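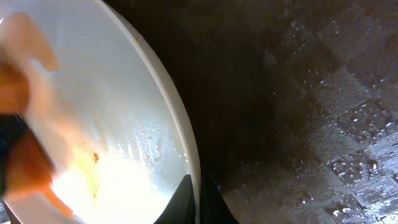

A white plate with the wrist camera's view of things, fingers at the rim and something orange going past at speed.

Washing Up, Week by Week: the Trollitz Robot Club gallery

Welcome to our gallery page, and thank you for finding your way to it! We are the robot club at Trollitz, a mixed bunch of students who meet after lessons in what used to be the cookery room (the sinks still work, and that is how all of this began), and this year our project is to teach a robot to wash up. We wanted a job that everybody at home would understand without a long explanation, and so far every parent, aunt and neighbour who has heard the idea has asked when they can have one. The answer is not yet, and possibly not for a good while, but we are getting there and enjoying ourselves enormously along the way.

The pictures on this page come from the robot's own wrist camera, which means you are looking down past the fingers at whatever they happen to be doing. It takes a little getting used to. New members nearly always turn their heads sideways for the first few minutes, and there is no shame in that, we all did it. We will keep adding to the page as the year goes on, so there is only the one picture up for now and plenty of room beneath it.

About the plate

We started with plates because they are flat, easy to find and cheap to replace. If you look towards the middle of ours you can make out a small reddish-brown speck with a faint yellowish-orange smear around it, and there is another tiny reddish mark up near the rim. Marks like those are exactly what we care about. A large patch of sauce is easy for a camera to notice, but a speck can hide very nicely in the glare, and you will see that the glare on a wet white plate is considerable. We have had long and cheerful arguments about lighting, with one half of the club wanting the blinds down and the other half wanting to be able to see their sandwiches.

The droplets are lovely, we think, both the ones on the plate and the ones sparkling on the dark checked surface over to the right. They are also a nuisance. To a computer, a bright bead of water and a bright crumb can look very much alike, and a good deal of our autumn has gone on sorting one from the other. Somebody suggested drying everything between goes, and we tried it for one session, and then we ran out of tea towels.

How we work

We call the whole set-up Eson, arm, fingers, camera, laptop and all. The name was chosen by a vote in March, when the club was still planning and had nothing to show but drawings, and it has stuck so firmly that visitors are now introduced to it. Each session begins with somebody filling the bowl and somebody else going through the start-up sheet aloud. After that we take turns, in pairs, with one person watching the screen and the other watching the sink.

Every practice wash is written down as a run, with a number, the date and a line for remarks. We have reached run 2,086, and of those we have kept 2,053 for the robot to learn from. The other thirty-three were set aside for all sorts of reasons, and the remarks column for those makes the best reading in the whole book (run 57 just says "oh dear"). If you come to an open afternoon, do ask to see it. The early pages are in pencil and a bit splashed, but you can read nearly all of it.

Our marking scheme goes up to 100, and it was argued over for longer than you might expect. A plate loses marks for anything left on the front, for anything left on the back, and for being put down too hard. There was a proposal to give extra marks for style. It was voted down, narrowly, and it comes up again at almost every meeting.

The harder bits

Rims are harder than middles. The raised edge changes how the plate sits and how a sponge wants to travel across it, and a stroke that goes beautifully over the flat part can lift or skid when it gets to the side. We have been trying shorter strokes near the edge and longer ones inside it, and the younger members have drawn some very handsome diagrams of this in coloured pen, which are up on the wall by the door.

Blur is the other thing. Scrubbing is quick, the camera is small, and anything moving fast comes out as a great soft smear, as our orange one shows rather well. We have grown fond of these pictures — two of them have been somebody's phone background — but they do make it difficult to tell what is going on underneath. Slowing the stroke gives a clearer view and takes an age. We are still looking for a speed everyone can live with.

What comes next

Bowls, we hope, and then mugs, and cutlery when we are feeling brave. We have also put our names down for the Tistaretti Challenge, where school and college clubs bring a household task and show it to the judges on a table of their own, and our friends at the Lại club are going too, with a robot that folds napkins. We have already agreed to share a van and have started on the more important matter of who brings the cake.

New members are welcome at any point in the year, and you need no experience of programming, wiring or washing up. Bring an apron if you have one, or borrow one of ours from the hooks, and please wear shoes with a bit of grip as the floor near the sinks does get wet.

Page last updated 5th October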